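# Section 4: Grasp planning and view checks

The arm in our project runs in a simulated room. We call the simulator setup Potholm and the planner Nurer. Potholm loads the room, steps the physics and renders the robot's camera. Nurer takes a target pose and returns joint paths. The two talk over a local socket.

Nurer samples up to 2000 candidate paths for each target and keeps the shortest one that clears the collision model. In August we used a limit of 4000, but planning was too slow to run between control steps. With 2000 samples the planner still found a path for most targets on the table. The targets it missed were close to the wall.

We started with a camera model that assumed a level horizon. This broke the table detector as soon as the view rolled. The detector fits a plane to the depth points and used to reject any plane that was not close to horizontal in the image. We removed that test and now rotate the points into the base frame first, using the camera pose that Potholm publishes.

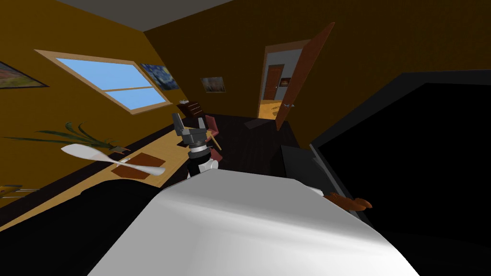 *Figure 6. Rendered robot view with the room tilted. The gripper is above the wooden tabletop, with the placemat and the white object on the table to its left.*

After the change, the plane fit no longer depends on the roll angle. A second problem was the robot's own body. The white body surface fills a large part of the lower image, and its points were being added to the obstacle map, so Nurer reported a collision at the start pose. We fixed it with a self-filter that projects the link meshes into the camera and drops any depth point within a small margin of them.

We ran 195 planning requests with the new pipeline. Six failed. Four of these timed out, and two returned a path that the collision check in Potholm then refused. The refused paths both passed near the edge of the table, where the self-filter margin also removes real table points.

## Still to do

- Make the filter margin depend on distance
- Log the camera pose with every request
- Move the socket settings out of `planner.py` and into the config file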